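Textiles & Retail Ops – Week 4 notes
Returns, and what they cost
25 Oct 2023

Leftover from last week: Hodport case is due Friday, one page, not two. Bring the spreadsheet printed out.

Where we were. Margin on a basic garment looks fine on paper until it comes back. Returns are booked as negative sales in most small firms, so the handling never shows up anywhere. It sits in warehouse wages and everybody thinks the warehouse is slow.

Terms for today
Gross return rate – units back over units shipped.
Net return rate – same but minus exchanges. People mix these up constantly, check which one a source is using before you quote it.
Grade A – goes back to stock at full price.
Grade B – sellable, marked down or sent to outlet.
Grade C – rag, recycling, donation.
Touch – any time a person or machine handles the unit. Count touches, not minutes, when you sketch a process. Minutes come later.

The Jisden numbers (from the reading, table 2)
1,140 units back in February. 226 of those graded B or C. The rest went to A, which sounds great, except they sat in cages waiting to be inspected and refolded and by then the spring line was up. So an A on the sheet and a B in real life. Write that down, it's the point of the whole case.

Steps in a normal apparel return: open, match to order, inspect, grade, refold, rebag, relabel, put away. Refund gets triggered somewhere between match and grade depending on the firm. Early refund = happier customer, more fraud. Late refund = phone calls. Szabó refunds at match, Plateo waits for the grade. Compare the two for the seminar.

Refolding is the step students leave out of their diagrams. It has to match the shelf or the bag, so there is a standard fold per product type, and tees are the easy end of it. Knitwear is slower, anything with a hood is worse.
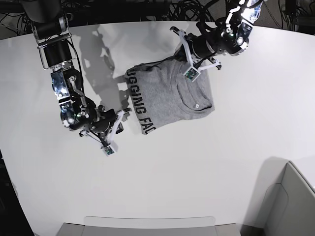 Natnael Mekonnen asked whether a firm couldn't just skip all this and sell returns by the pallet. Some do. You lose most of the value but you also lose the cages, and for cheap basics the math can come out ahead. Work it through for Jisden: price per unit by pallet against resale price less handling less markdown. Assume a 24 hour target from dock to shelf, then redo it with the delay they really had. The answer flips.

Why things come back
Fit, mostly. Then color not like the screen, then changed mind, then faulty. Reason codes are picked by the customer from a dropdown so treat them with suspicion – first item in the list always wins. Good firms shuffle the list.

Cutting the rate at the front end: size charts with garment measurements instead of body ones, reviews that mention height, fewer vague color names. Charging for returns cuts the rate too but also cuts orders. Sorin Nedelcu's chapter is good on this, skip the apendix.

Not covered today, still on the exam: tax treatment of donated stock, reserve for expected returns at year end. Slides are up.

For next week
Read the Szabó case, pages on grading only.
Draw the Jisden process with touches marked. Pencil is fine.
Groups of 4 for the seminar, send me names by Monday or I'll asign you.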